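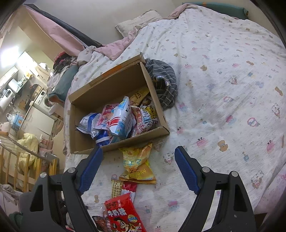

Teodora Atanasov wrote in to say that she didn't break the chain, whatever I may have claimed in the January column, and that if bad luck landed on our whole sixth-grade class it was because I sent my copies late and in pencil.

Fine. I stand corrected (the pencil part is true, I'm sorry to say). But her note got me digging through what I remember of the Great Chain Letter Panic, and then it got me calling people, and now here we are with a whole feature about it.

If you're too young to have had one, a chain letter was a piece of mail that threatened you. You opened it thinking it might be a birthday card, and instead you learned that you had to copy the thing out by hand 13 times and mail it to 13 people, or else. Ours had been around the world, naturally. They had all been around the world! A man in some far-off country had ignored it and lost his farm. A woman had sent hers on and come into money before the week was out. You never got a last name you could look up, and it never crossed my mind to ask for one.

I was eleven, and I believed every word. I believed it so hard that I hid the letter in the freezer, on the theory that cold might slow it down.

My problem was supply. Thirteen stamps was real money for a kid in Humlow, and I didn't know 13 people whose addresses I could spell. I sent one to my dentist. I sent one to the Sirkard bakery, which I picked because the address was printed on the bread bag, and for months afterward I couldn't walk past the place without checking to see if it had burned down.

Octavio Retamal, who sat behind me that year and got one of my pencil copies, took the opposite approach. "I ripped mine up in front of everybody at recess," he told me on the phone. "Then I went home and taped it back together." He still has it, tape and all. He read it to me, and I'm embarrassed to report that my stomach did a little flip at the part about the farm.

What gets me now is that some adult probably started it. Kids don't write "kindly disregard all doubt." I'd love to know who sat down at a kitchen table one evening and thought, yes, this will improve things. The money versions I sort of understand, since somebody at the top of the list was hoping for an envelope of dollar bills. Ours didn't ask for a cent. It just wanted to be copied, like a cold.

I'd have told you we were past all that. Then last month my nephew showed me his phone, and there it was, same old farm practically, except now it was a girl in a hallway who would visit you at midnight unless you forwarded her to 40 friends. He'd sent it to all 40 and it took him less time than it took me to find an envelope. No stamps, no cramped hand, no dentist. I felt cheated on behalf of my whole generation.

He wasn't scared, he said. He'd only sent it in case.

I asked Man-sik Lim about that, because he taught fifth grade for years and has a longer memory than I do. He used to collect the letters in a drawer. Any kid who was worried could drop one in, and he'd announce that the curse was now his. He figures he took on 300 of them before he retired, and the worst that happened to him was a dead battery in the parking lot at Hägglund Elementary. The kids talked about that battery until summer.

I wish I'd had that drawer. I had a freezer, and my mother, who found the letter under the peas, read it standing up, and threw it in the trash without asking me a thing. I waited up until midnight for the roof to come off. Then I fell asleep, and in the morning there was a spelling test.

So, Teodora, I owe you an apology, in ink this time. I also owe one to my dentist. The Sirkard bakery is still open, and I had a cinnamon roll there while I was writing this.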